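Ticket 3586
Product: Wandberg ground terminal, fixed mount
Site: Trolness relay hut
Opened by: Faustine Marchal
Priority: Normal (I asked for High)
Status: Closed, see last entry

Summary: Terminal loses the satellite at every handover

Entry 1, 19th August
The terminal at Trolness tracks a pass perfectly well from the western horizon until it is time to swap to the next satellite, at which point it drops everything and sulks for up to 30 seconds. Then it finds the new one and behaves as if nothing had happened. This repeats at every handover, day and night, in all weathers, and Trolness has most of them.

Already done, so please don't ask me to do it again: power cycle, cable reseat, factory reset, second factory reset because the first support reply told me to do a factory reset. Firmware is the current release. The identical unit at Pendton, bought in the same order and set up by me with the same laptop, hands over cleanly.

Entry 2, support
Thank you for contacting us. Please perform a factory reset and confirm the sky view is unobstructed.

Entry 3, Faustine Marchal
Sky view: sea on three sides and a low hill to the north-east. The obstruction map is blank except for one thin smudge at azimuth 122, where the old lattice mast stands. The handovers fail in every direction, so I am not inclined to blame the mast, though it is ugly and I would happily see it go.

I have attached the pass logs from both sites. Look at the line marked "next target" at Trolness. The terminal picks the right satellite and then points at where that satellite was a while ago. Pendton points at where it is. I am no orbital mechanic but I would expect the second approach to work better.

Entry 4, support
The logs have been passed to the tracking team. In the meantime, please check that the site coordinates are entered correctly.

Entry 5, Faustine Marchal
Coordinates checked against the survey marker and they agree. I also swapped the two controllers between sites, which cost me a ferry crossing each way and a very poor sandwich. The fault stayed at Trolness. So the controller is fine, the firmware is fine, and whatever is wrong lives in the hut or on the pole.
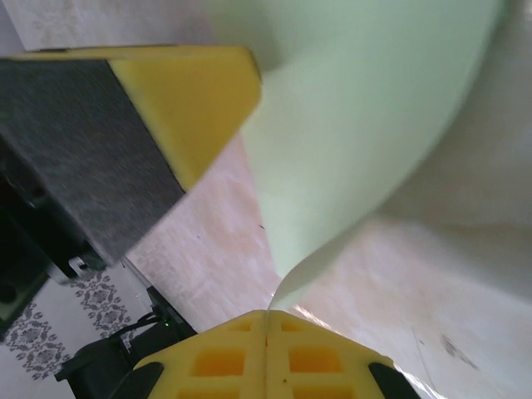 Fajardo: Had the same thing on a different coast last winter. Have a look at where the terminal gets its time. Ours was taking it from the site router instead of its own receiver, and the router had been making the time up since its upstream server was retired. You won't notice while it's following one satellite, as it just locks on to the strongest signal and corrects itself. At handover it has nothing to correct against, so it trusts the clock and goes to the wrong bit of sky. Status page, bottom line, "time source". If it says "network", there's your culprit.

Entry 7, Faustine Marchal
It says "network". At Pendton it says "internal".

The router clock at Trolness is slow by 2 seconds and a bit, and the bit gets bigger every hour. I had looked at that status page a great many times and never once scrolled to the bottom of it, so I will be a little less rude about factory resets for the rest of this ticket.

The "network" setting also explains why the resets did nothing. On first boot the terminal takes time from whichever source answers first, and the router, being wrong, is very prompt. The receiver needs a few minutes of sky to get going and never stood a chance. Pendton's router doesn't offer time at all.

Entry 8, Faustine Marchal
Changes made at Trolness:
Time source forced to "internal".
Time service switched off on the router.
Terminal restarted, left alone until the receiver had a fix.

Handovers clean all afternoon and overnight. The longest gap in the log is too short for the phone line to notice. I have put the controllers back where they came from, and brought my own lunch.

Entry 9, support
We are pleased the factory reset resolved your issue. May we close this ticket?

Entry 10, Faustine Marchal
It did not, but yes. Before you do, two requests for the tracking team. Please have the terminal raise a warning when its two clocks disagree, as it plainly knows both. And please move "time source" further up the page.

Entry 11, support
Both requests logged for review in September. Ticket closed.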